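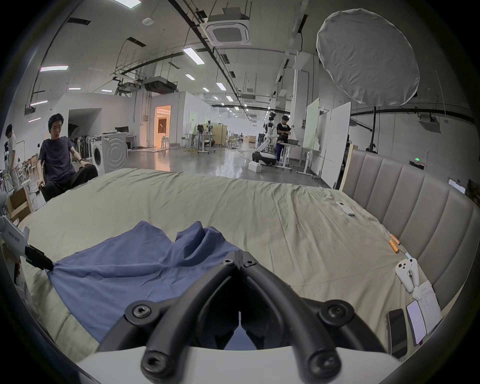 Objet : Re: [manip-textile] Kit de pinces à main Hikby, offre groupée

Bonjour à toutes et à tous,

J'ai relu l'offre deux fois et je reste sur ma faim. Je remets le passage qui me gêne :

Jistley a écrit en janvier :
> Le kit Hikby comprend une paire de pinces à main, leurs caméras
> et l'accès au service d'annotation Foncombe. Un opérateur
> débutant enregistre jusqu'à 200 démonstrations par jour, sans
> robot et sans formation. Les données sont directement
> exploitables sur la plupart des bras du marché.
> Tarif liste : 2 528 euros HT la paire.

« Directement exploitables », j'aimerais savoir par qui. Une pince tenue à la main suit le poignet de l'opérateur, avec des angles et des rattrapages qu'un bras n'a pas forcément les moyens de reproduire. Sur du rigide, je veux bien fermer les yeux. Sur du textile, tout se joue dans la tension entre les deux points de prise, et l'offre n'en dit pas un mot : pas de capteur d'effort mentionné, pas de fréquence d'enregistrement, pas de précision de pose entre la main gauche et la main droite. 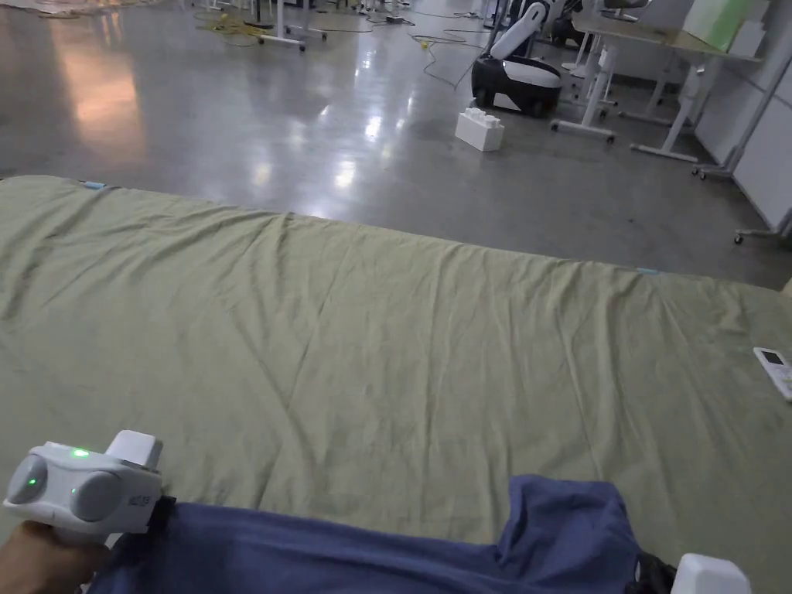
Le chiffre de 200 me paraît tout aussi fragile. S'agit-il de démonstrations enregistrées ou de démonstrations gardées après tri ? Un pli propre demande de reprendre un coin, de lâcher, de lisser. Si l'on compte chaque reprise comme un épisode, on arrive vite à n'importe quel total. J'ai posé la question par écrit à Jistley et j'ai reçu en retour la même plaquette, en PDF cette fois.

Pour ceux qui n'ont jamais eu ce genre d'outil en main, voilà le type de tâche dont on parle. 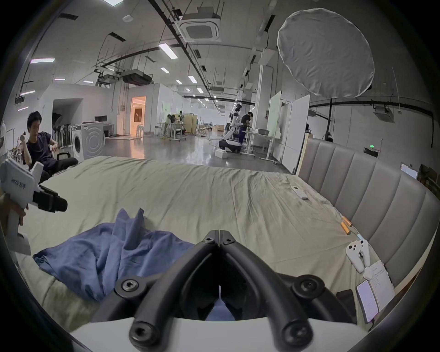

Tissu bleu en boule sur un lit, vu depuis une pince à main.

Partir d'un tas et finir à plat, c'est le cas que je voudrais voir chiffré, avec les échecs. L'annexe de Foncombe contient 19 séquences, toutes réussies, toutes commençant par un vêtement déjà étalé. Je ne signe pas un bon de commande là-dessus.
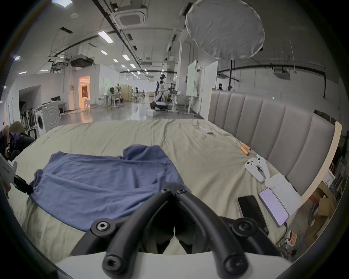
Nelly Villca me répond hors liste que je suis trop dur : à Carhuamaca, ils ont pris le kit pour constituer un jeu de préentraînement, sans jamais compter sur un transfert direct, et à ce prix-là elle estime que même un tri sévère laisse assez de matière.

Soit. Mais dans ce cas il faut le vendre comme ça. Je propose de demander un prêt de 2 paires avant toute commande groupée, avec accès aux fichiers bruts avant leur passage chez Foncombe. Qui serait partant pour écrire le protocole de test avec moi ? Et si quelqu'un a déjà rejoué ces données sur un vrai bras, je prends tout, même les courbes moches.

Cordialement,
M.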